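Lunch counter at Landeg, a few pics and notes

29/10/2018
By the Graludton lunch desk

Quick one today, doors open soon and half of this is typed standing up. A little gallery. One picture, a lot of notes. More to come when there's time.

Background for anyone new: the counter is in the Landeg building, ground floor, past the mail room. Small. Serves 56 people on a normal day, up to 90 when the Umen crowd comes over for training. Used to be one long line and a lot of sighing. Now it's trays, baskets, racks, everything out on the table where you can reach it.

THE TRAYS
Cream ones, from Joltenon, ordered in the spring. Rounded corners so they wipe clean fast. The old gray ones had a seam that collected crumbs, do not miss them. We have enough for the early rush, after that please bring yours back to the cart, dont leave it on the windowsill.

THE BASKETS
Wicker, round. Somebody said they look like a picnic. Good! Sandwiches go in these, the liner gets changed at closing. If a basket is getting low, say so at the desk, don't go digging in the back room.
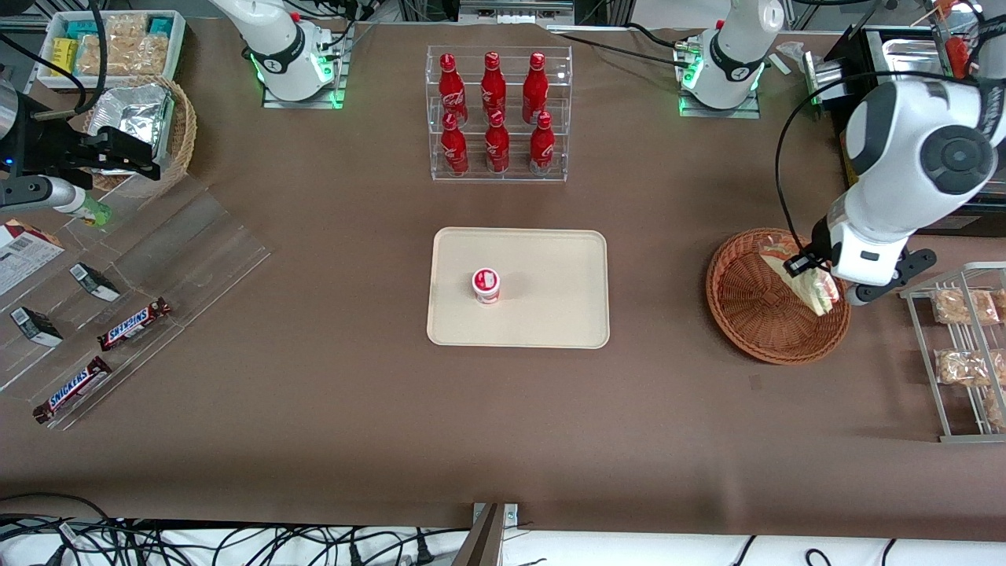
Red-lidded cup on the tray, wrapped sandwich over the wicker basket, Cokes up on the two-tier rack.

THE RACK
Clear acrylic, two levels. Best buy of the year, 15 dollars and it has already paid for itself in table space. Bottles in rows, back row higher so you can see what's left without moving anything. We tried laying them flat in a bin first. They rolled. Please take from the front and leave the back row for last, it makes refilling so much quicker.

THE CUPS
Cold stuff, goes out last. One per tray to start with, seconds after 1:00 if there are any. Spoons are in the jar by the napkins, used to be by the register, moved them because everyone walked off without one and had to come back thru the line.

SANDWICHES
Triangles, clear wrap, so you can see the filling before you commit. Egg, turkey, cheese and tomato most days. Tuna when we can get it. Allergy sheet is taped to the side of the register, ask if you can't read it, the printer is low again.

SNACKS
Packaged things get a white tray of their own at the edge of the table. Mixed wrappers, first come first served. The selection changes with whatever the delivery brings, no promises on the pretzels. Foil-wrapped items can go in a basket too, check with the desk if you want to know what's inside.

STILL TO DO
- Labels for the baskets (handwritten for now, sorry about the 7 that looks like a 1)
- A second rack, same kind, if Joltenon still has them
- Something to cover the table for December, the brown is fine but a bit plain for the holiday lunch
- Find the missing tongs. 8 pairs in August, you do the math

Holiday lunch sign-up goes on the board by the mail room next week. Put your name AND your floor, last year we had a whole list of initials. Hot soup is on the cards if Umen will lend us the big pot again.

Counter opens at 11:30, closes at 2:00. Exact change helps.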